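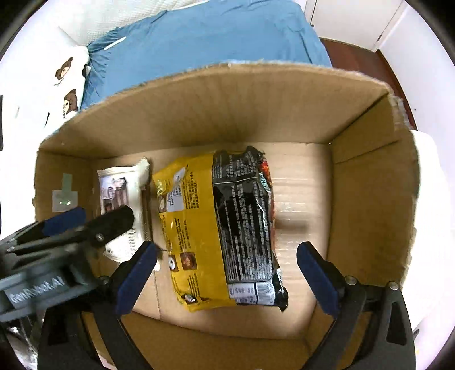
Über uns

Trasero ist ein unabhängiges Büro für die Evaluierung von Programmen der Entwicklungszusammenarbeit. Schwerpunkt sind Ex-post-Untersuchungen in den Bereichen Wasserversorgung, Siedlungshygiene und ländliche Basisgesundheit. Auftraggeber sind Stiftungen, kirchliche Träger und öffentliche Durchführungsorganisationen im deutschsprachigen Raum.

Gegenstand der Arbeit

Eine Ex-post-Untersuchung setzt ein, wenn die Finanzierung eines Programms beendet ist und die Durchführungsorganisation das Gebiet verlassen hat. In der Regel liegen zwischen Programmende und Erhebung zwei bis sechs Jahre. Geprüft wird, welche Einrichtungen noch betrieben werden, wer die laufenden Kosten trägt und ob die eingeführten Verfahren in der örtlichen Verwaltung verankert sind. Abschlussevaluierungen zum Programmende führen wir ebenfalls durch, sofern der Datenbestand eine spätere Wiederholung der Messung zulässt. Reine Aktenprüfungen ohne Feldphase übernehmen wir nicht.

Entstehung

Das Büro ging aus der Arbeitsgruppe Idahosa hervor, in der Fachleute aus Epidemiologie, Siedlungswasserwirtschaft und Verwaltungswissenschaft ein gemeinsames Erhebungsprotokoll für dezentrale Wasserversorgungen entwickelten. Das Protokoll wurde zunächst an 14 Standorten erprobt und danach zweimal überarbeitet. Die heutige Fassung umfasst einen technischen Teil (Zustand der Anlage, Fördermenge, Wasserqualität), einen Haushaltsteil und einen institutionellen Teil. Der Name Idahosa wird weiterhin für das Protokoll verwendet, nicht mehr für die Gruppe.

Leitung und Personal

Die fachliche Leitung liegt bei Nassoro Nyamweya. Er ist Epidemiologe und verantwortet Studiendesign, Stichprobenplanung und die Freigabe aller Berichte. Im Büro sind 20 Personen fest beschäftigt, davon sechs in der Datenauswertung und vier in der Feldkoordination. Für die Erhebungen selbst werden Interviewerinnen und Interviewer aus der jeweiligen Region unter Vertrag genommen und vor Ort geschult. Die Schulung dauert fünf Tage und schließt einen Probelauf in einer Gemeinde außerhalb der Stichprobe ein.

Methodik

Standard ist ein Vergleich mit den Ausgangsdaten des Programms. Liegen diese nicht in auswertbarer Form vor, wird eine Vergleichsgruppe aus Gemeinden ohne Förderung gebildet. Die Mindestgröße der Haushaltsstichprobe beträgt 300 Haushalte je Untersuchungsgebiet; Abweichungen sind im Bericht zu begründen. Qualitative Interviews mit Wasserkomitees, Gesundheitsposten und Gemeindeverwaltungen ergänzen die Befragung. Sie werden getrennt kodiert und erst im letzten Auswertungsschritt mit den quantitativen Ergebnissen zusammengeführt.

Die Feldteams erfassen die Daten offline mit der Anwendung Esomgate. Sie prüft Wertebereiche und Sprunglogik bereits bei der Eingabe und überträgt die Datensätze verschlüsselt, sobald eine Verbindung besteht. Fünf Prozent der Interviews werden durch eine zweite Person wiederholt — Auswahl und Zeitpunkt sind dem Team nicht bekannt. Bei Abweichungen in Kernvariablen wird der gesamte Tagesbestand der betreffenden Person nacherhoben.

Unabhängigkeit

Trasero evaluiert keine Programme, an deren Planung oder Durchführung Beschäftigte des Büros in den vorangegangenen fünf Jahren beteiligt waren. Auftraggeber erhalten den Berichtsentwurf zur Prüfung auf sachliche Fehler. Bewertungen werden auf dieser Grundlage nicht geändert, eine abweichende Stellungnahme kann dem Bericht als Anhang beigefügt werden. Die Veröffentlichung des Berichts ist Bestandteil unserer Verträge. Die Frist beträgt sechs Monate nach Abnahme.

Abgeschlossene Untersuchungen

Bislang wurden 65 Untersuchungen abgeschlossen. Die umfangreichste betraf das Programm Mevititz, in dem Quellfassungen, Leitungsnetze und Handwascheinrichtungen an Schulen gefördert worden waren. Die Leitungsnetze waren zum Zeitpunkt der Nacherhebung überwiegend in Betrieb, die Handwascheinrichtungen dagegen häufig ohne Wasseranschluss oder Seife. Als Ursache wurde die ungeklärte Zuständigkeit zwischen Schulträger und Wasserkomitee ermittelt. Der Bericht und der anonymisierte Datensatz sind auf Anfrage erhältlich.

Datenschutz und Ethik

Jede Erhebung wird vorab der zuständigen Ethikkommission im Partnerland vorgelegt. Personenbezogene Angaben werden getrennt von den Befragungsdaten gespeichert und nach Abschluss der Qualitätskontrolle gelöscht. Standortdaten von Haushalten geben wir nicht weiter, auch nicht an Auftraggeber.

Anfragen

Anfragen sollten Angaben zu Laufzeit, Programmgebiet und vorhandenen Ausgangsdaten enthalten. Für Feldphasen, die im Januar beginnen, ist ein Vorlauf von fünf Monaten einzuplanen.

Stand dieser Seite: 29. Mai 2021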